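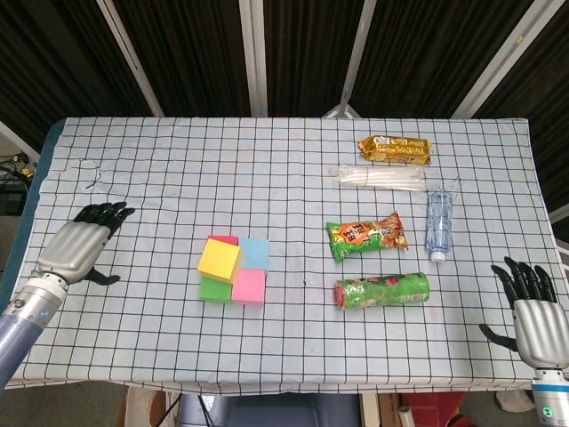 Why do people put some small things away before others? In our sessions the order mostly followed likeness: items that matched in shape were gathered first, and items with no obvious partner were left until last.

3.2 Table materials

All sessions used the same kind of surface, a pale cloth printed with a grid of thin black lines (Figure 1). The grid gave us a simple way to note where an item lay without measuring it. Items were chosen from what people keep in kitchen drawers and toy boxes. The set in Figure 1 includes foam cubes in several colors, a snack in a shiny gold-colored wrapper and a bundle of clear drinking straws in its packaging.

Figure 1. Foam cubes grouped on the grid cloth, with a snack package and drinking straws to their right.

The cubes were kept in every set after the pilot at Starow, where Hannelore Moser found that sets without them gave very short sessions. They are light, they stack in any order, and color is the only thing that tells one from another. The wrapped snack and the straws differ from the cubes in almost every way. A wrapper gives under light pressure and can slide on cloth - straws in a pack tend to roll or bend at the ends.

3.3 Sorting task

We recruited 33 adults through the Trandudari mailing list, and 30 completed both visits. Each person was asked to tidy the table "as you would at home" and was told nothing about groups or containers. Sessions ended when the person said the table was tidy. Leonie Eder and Reto Kaufmann coded the order of moves separately and settled differences by discussion.

Of those who finished, 24 moved every cube before touching any packaged item. The other six began with the snack, and in the interview most of them said that food should not be left among toys. Color played a smaller part than we had expected from the October pilot.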